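Como arrumar a secretária e guardar os óculos de sol

Publicado em 2 de Out de 2020

Eu tenho uma secretária pequena e nela fica sempre tudo misturado. Em julho decidi fazer uma ordem simples, que agora repito cada semana. Demora uns 2 minutos quando já se tem o hábito.

Primeiro passo: os óculos. Antes de mexer em outras coisas, levante os óculos da mesa e feche as hastes com calma. Não os pouse com as lentes para baixo.

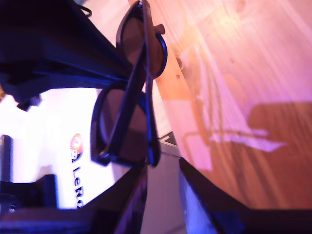
Óculos escuros de armação preta, junto a uma caixa branca.

Segundo passo: as coisas altas vão para trás. O globo, a caixa de plástico com tampa e os lenços ficam perto da parede. O porta-canetas de rede fica mais à frente, porque é usado muitas vezes.
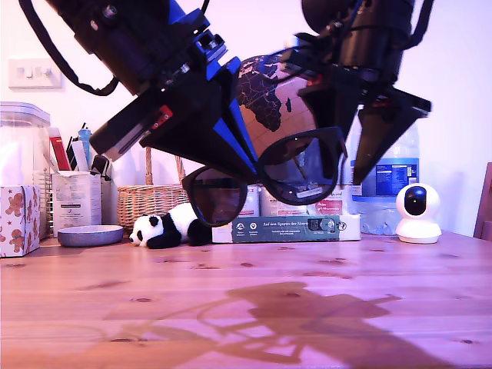
Depois limpe os óculos com um pano de microfibra. O meu é da marca Nesik, mas qualquer um serve, se está limpo. Guarde-os num estojo rígido.

Terceiro passo: os cabos. Faça uma volta larga com cada cabo e não aperte demais. Se o cabo é fino, prenda só com uma fita de tecido.
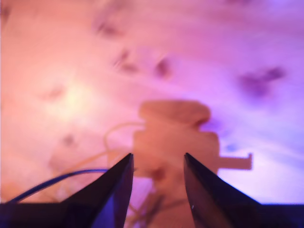
Um cabo claro e fino, em volta solta.

Por último, passe um pano seco no tampo e ponha de novo só aquilo que usa todos os dias.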